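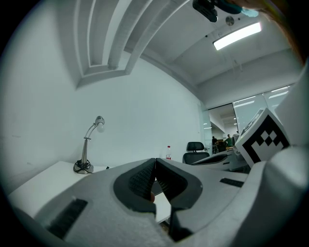
Workshop > Notebook > Glue & Finishes

Notes Materials Calendar Log in

25 September 2022

Hide glue, batch 2. Batch 1 is in the bin and I don't wish to discuss it, except to say that the jar labeled DO NOT MICROWAVE was labeled by me.

Soaked the Rangel granules overnight in cold water, 2 parts water to 1 of glue by weight. They swell up to look like cheap caviar. Warmed in the old Sadel pot on the low mark. The dial is decorative, so I went by the thermometer and kept it under 145 F. Skimmed the foam twice. Smell is within the range the upstairs people have agreed to tolerate.

Test joints: maple to maple, rubbed, no clamps. One set brushed at full strength, the other thinned with a splash of water. Open time on the thinned set was much better. On the full-strength set the glue had gelled before I finished admiring it. Warming the maple first helped more than anything I did to the glue, as Darmawan Khoo told me in February and has mentioned since.

Broke one of each after lunch, too early, out of curiosity. Full strength let go along the glue line. Thinned one took some wood with it. One joint each proves nothing, but I have written it down in ink. 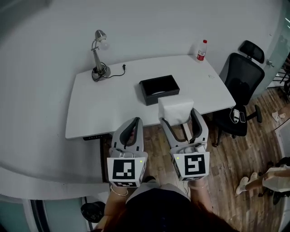

Both hands busy at the white desk.

The Lornedley chair: back rail came apart with warm water and a palette knife, very civilized. Somebody in its past used yellow glue on the left rear tenon, and that one took all afternoon and most of my vocabulary. Scraped back to wood. Do not reglue until the new batch has sat overnight and been reheated once.

Fledodik want 3,000 for the whole set. For that they can have joints that hold.

To do
- label the jars, legibly this time
- portion the leftover glue into the ice tray and freeze (mark the tray!!)
- break the remaining test joints tomorrow evening
- ask Darmawan whether a pinch of salt slows the gel or if he made that up
- new brush, the old one is shedding into everything

We use cookies to remember your settings. Accept Decline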